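The Trivet Years

There comes a point in adult life when a person owns more things to put under things than things to put on them. I passed it in April, at the Ojala homewares sale, with a cork square in one hand and a slate round in the other, trying to recall whether I owned a pot.

The coaster used to be a scrap of cardboard with a beer on it. Now it has a season. Rinetti sells one in felted wool for $30, which is more than I paid for the table it would protect. Dunberg has gone the other way and will sell you a stack so cheap and so thin that a hot mug goes straight through to the varnish.

Then there is jute, the sensible shoe of the tabletop. A coil of natural rope, ring outside ring, asks very little of a room. It gets along with a white table and a succent in a square pot, and it forgives a sprig of fake flowers. It sheds, of course. Everything beige sheds.

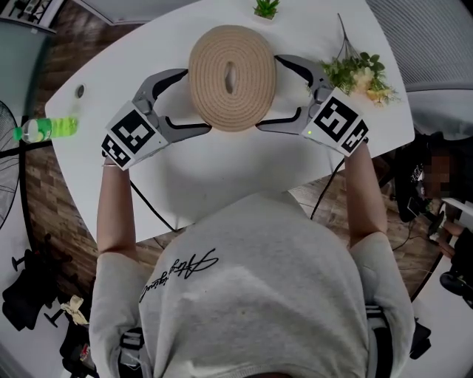

Chie Yoshida thinks I am being unfair to the wool ones. Hers have lasted through two apartments and a toddler, she told me, while the rope mat she bought to match them came unstitched from the middle and ended its days under a leaky fern. "You have to steam it flat first," she said, in the tone people use for taxes.

I went home and steamed mine. It took most of an evening, and the mat now lies flat except for one side, where it rises a little, like an eyebrow. I've put the fruit bowl on it. The mug goes on the slate, which has already scratched the table.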